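모집 공고 > 연구 참여자

두 팔 로봇 원격조작 연구 참여자 모집 (투명하거나 반사되는 표면 위의 물체 잡기)

안녕하세요. 저희는 Lencho 연구실의 조작 학습 팀입니다. 저희 팀은 로봇 팔 두 개를 사람이 직접 조종하고, 그 기록으로 로봇을 학습시키는 방법을 연구하고 있습니다. 이번에 유리 탁자 위의 물건을 다루는 실험을 새로 시작하게 되어, 조종에 참여해 주실 분을 찾습니다. 로봇을 사용해 본 경험은 필요하지 않습니다.

연구의 배경

작년까지 저희는 밝은 색의 불투명한 책상 위에서만 기록을 모았습니다. 그때 모은 조작 기록은 1261건입니다. 이 기록으로 학습한 모델을 Skevwood라고 부르는데, 같은 책상에서는 일을 잘 했습니다. 그런데 어두운 유리 탁자로 옮긴 후에 결과가 많이 나빠졌습니다. 물체를 잡는 시험을 44번 했고, 그중에서 41번은 책상 위에서 성공했던 물체와 똑같은 물체를 사용했는데도, 로봇이 물체가 아니라 유리에 비친 모습 쪽으로 손가락을 내리는 일이 자주 있었습니다. 또 검은 열쇠 지갑처럼 탁자와 색이 비슷한 물체는 경계를 잘못 찾는 경우가 있었습니다.

저희가 지금 확인하고 싶은 것은 세 가지 질문입니다. 첫째, 손목 카메라의 화면만 보고 조종하는 사람은 반사를 어떻게 구별하는가. 둘째, 사람이 구별할 때 하는 작은 움직임(예를 들어 손목을 조금 돌려서 다시 보는 것)을 기록에 남기면 모델도 그것을 배울 수 있는가. 셋째, 두 팔 중의 한 팔이 보는 역할을 맡고 다른 팔이 잡는 역할을 맡으면 실패가 줄어드는가. 두 번째 질문에 대해서는 작은 예비 실험의 결과가 있습니다. 움직임을 지우지 않고 남긴 기록으로 학습한 경우가 더 좋았습니다. 하지만 조종한 사람이 저희 팀원뿐이었기 때문에, 이 결과를 일반적인 것이라고 말하기가 아직 어렵습니다. 그래서 팀 밖의 분들의 도움을 부탁드립니다.

참여자가 하시는 일

참여자는 조종석에 앉아서 양손으로 조종 장치를 잡고 로봇 팔 두 개를 움직입니다. 탁자 위에는 열쇠, 비닐 봉지, 작은 상자 등 집에서 흔히 볼 수 있는 물건이 놓입니다. 과제의 예는 다음과 같습니다.

- 열쇠 묶음을 집어서 지정된 자리에 놓기
- 비닐 봉지의 한쪽을 한 팔로 누르고, 다른 팔로 반대쪽을 들기
- 한 팔에서 다른 팔로 물건을 넘겨주기
- 물건을 잡지 않고, 반사된 모습과 진짜 물건의 위치를 화면에서 표시하기

과제의 순서는 참여자마다 다릅니다. 잘 못하셔도 괜찮습니다. 실패한 기록도 성공한 기록과 같이 분석에 사용되고, 실패의 횟수는 사례비에 영향을 주지 않습니다. 조종 프로그램의 이름은 Wistero이고, 화면의 안내는 한국어와 영어 중에서 고르실 수 있습니다.

참여는 모두 3회이고, 1회에 두 시간이 걸립니다. 첫 번째 날에는 설명과 연습을 하고, 본 실험은 두 번째 날부터 시작합니다. 세 번째 날에는 실험이 끝난 다음에 짧은 면담이 있습니다. 면담에서는 화면의 어떤 부분을 보고 판단하셨는지를 여쭤봅니다. 중간에 쉬는 시간이 있고, 원하시면 더 쉬실 수도 있습니다.

지원 자격

- 만 19세 이상이신 분
- 두 손을 사용하여 조종 장치를 움직이실 수 있는 분
- 안경이나 렌즈를 착용한 상태에서 컴퓨터 화면을 불편 없이 보실 수 있는 분
- 6월 중에 서로 다른 날로 3회 방문이 가능하신 분

왼손잡이이신 분의 지원을 특히 환영합니다. 지금까지의 기록은 오른손잡이의 것이 대부분입니다. 반대로, 화면을 오래 보면 어지러움이나 두통이 심하신 분께는 이번 참여를 권해 드리지 않습니다. 저희 연구실의 구성원과 그 가족은 지원하실 수 없습니다.

사례와 장소

매회 실험이 끝나면 그날의 사례비를 계좌로 보내 드립니다. 금액은 지원하신 분께 보내는 안내문에 적혀 있습니다. 중간에 그만두시는 경우에도 이미 참여하신 회차의 사례비는 그대로 드립니다. 실험 장소는 Fikmont 건물 안의 로봇 실험실입니다. 주차 공간이 많지 않으므로 대중교통을 이용해 주시면 감사하겠습니다.

안전과 개인정보

로봇 팔이 움직이는 동안에는 참여자와 로봇 사이에 칸막이가 있습니다. 연구원 한 명이 항상 옆에서 비상 정지 단추를 가지고 있으며, 참여자의 자리에도 같은 단추가 있습니다. 저장되는 것은 로봇의 관절 값, 조종 장치의 입력, 그리고 로봇에 붙은 카메라의 영상입니다. 참여자의 얼굴은 촬영하지 않습니다. 면담은 동의하신 경우에만 녹음하고, 글로 옮긴 후에 녹음 파일을 삭제합니다. 기록에는 이름 대신에 번호를 사용합니다. 언제든지 이유를 말씀하지 않으시고 참여를 그만두실 수 있고, 그때 본인의 기록을 지워 달라고 요청하실 수도 있습니다.

지원 방법

연구실 홈페이지의 참여 신청서를 작성하여 5월 25일까지 보내 주십시오. 신청서에는 가능한 요일과 시간대, 주로 쓰시는 손, 그리고 평소에 게임용 조종기나 그와 비슷한 장치를 쓰시는지를 적어 주시면 됩니다. 자기소개서는 필요 없습니다. 신청하신 분이 많을 경우에는 주로 쓰시는 손과 조종기 경험이 고르게 되도록 선정하며, 선정되지 않은 분께도 메일로 결과를 알려 드립니다.

실험 결과에 관심이 있으신 분은 신청서의 마지막 칸에 표시해 주십시오. 논문 원고가 정리되면 요약문을 보내 드리겠습니다. 그 밖의 질문은 신청서의 문의란에 남겨 주시면 담당 연구원이 답변을 드립니다.

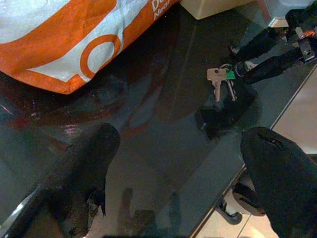
유리 탁자 과제의 손목 카메라 화면. 열쇠 묶음 가까이에 다른 쪽 팔의 그리퍼가 있다.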